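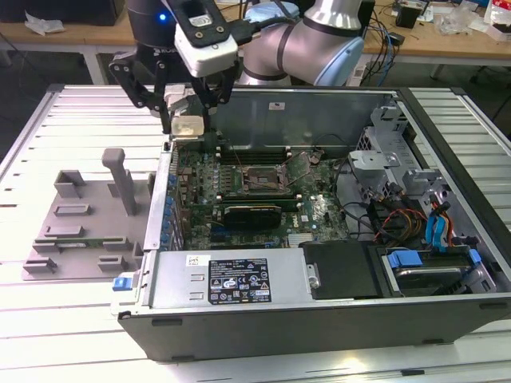
Robotic arm and open desktop computer tower, side panel removed.

Home Kits Guides Spares Contact

Section 2: Setting up the Drastari body paint airbrush

Read this bit before plugging in. Applies to the Lerard kit with the small compressor. The older Wike hose fits as well but needs the adaptor.

What you need out of the box
Compressor, hose, airbrush, cleaning brush, 155 ml bottle of thinner. Paint is sold seperately.

Setting up

1. Compressor on a flat, hard surface. Not carpet, it blocks the vents underneath.

2. Check the switch is OFF. Plug in.

3. Screw the hose to the compressor outlet. Finger tight. No pliers.

4. Other end of the hose to the airbrush. Same again, finger tight.

5. Turn the pressure knob all the way down, then switch on. Let it run a moment.

6. Bring the pressure up slowly to the green mark. Stay below it for faces.

7. Listen at both joints. Hissing means the washer is not seated. Switch off, let the air out, refit.

NOTE: Kits sold in Lukville before October have a grey knob which turns the other way. Follow the arrow on the knob.

First spray

8. Put a little thinner in the cup and spray it into a tissue till it comes out clean.

9. Shake the paint. Then shake it again. Most blockages we get asked about are paint that wasn't mixed.

10. Fill the cup half way. Press the trigger for air, pull back for paint. Practise on kitchen paper first.

11. For stripes and scales, hold the stencil flat to the skin and spray straight on. Spray from the side and paint creeps under the edge.

12. Thin coats. Let each one dry before teh next.

CAUTION: Skin paint only. No craft acrylics, no model paint, no nail varnish.

CAUTION: Eyes shut and mouth shut while spraying the face. Do eyelids and lips with a brush instead. Patch test on the inner arm the day before, and don't use on broken or sore skin.

CAUTION: Window open. Keep away from candles and heaters.

Changing colour

13. Tip out what's left, wipe the cup, spray thinner until clear. Dark to light takes longer, so do the pale colours first if the design allows.

Finishing up

14. Spray through with warm water, then thinner. Switch off, unplug, press the trigger to empty the hose.

15. Needle out, wipe from back to tip, put back gently. A bent needle spits and can't be straightened. Spare is part no. 2000.

NOTE: The 300 ml refill of thinner has a wider neck. Use the funnel.

Guide revised 12 May 2021, E. Manríquez. Cleaning the nozzle is in Section 3.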